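Celebrity and Media, Unit 2: Where Net Worth Numbers Come From

Print | E-mail this page

Handout by Florencia Navarrete. Read before Saturday's session.

1. What the number claims to be

Net worth is what a person owns minus what that person owes. Entertainment pages usually print a single figure with no date attached. Debts are almost never public, so most published figures are closer to a guess at assets.

2. Usual sources

- Property records, which give a sale price but often hide the buyer behind a company
- Tour grosses, before the crew, venue and manager are paid
- Court papers, mostly from divorces
- Other celebrity pages

The last one is the most common. In our reading set of 39 articles, 20 gave no source except another article.

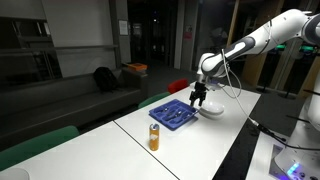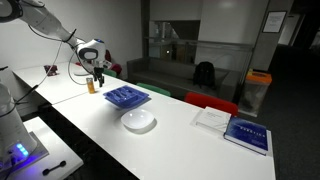
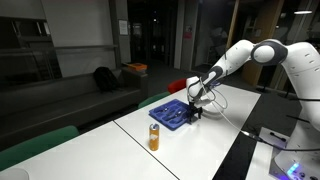 3. Case: the singer Ross Urquhart

A gossip site, Forngate, put his fortune in a headline the week his daughter was born. Lader repeated it in September and dropped the word "estimated." His manager, Heino Pärn, later told a radio host that the figure counted a house sold two years earlier.

Compare the two headlines. Mark each word that changes how certain the claim sounds.

4. For discussion

Why do these stories run next to births and weddings? Bring one clipping and trace its figure back as far as you can. Yuzhen Gu has the sign-up sheet.

Print | E-mail this page

Related items
Unit 1: The Unnamed Friend as a Source
Unit 3: Baby Names and Headline Writing
Reading list: Ismail Shehata on fan magazines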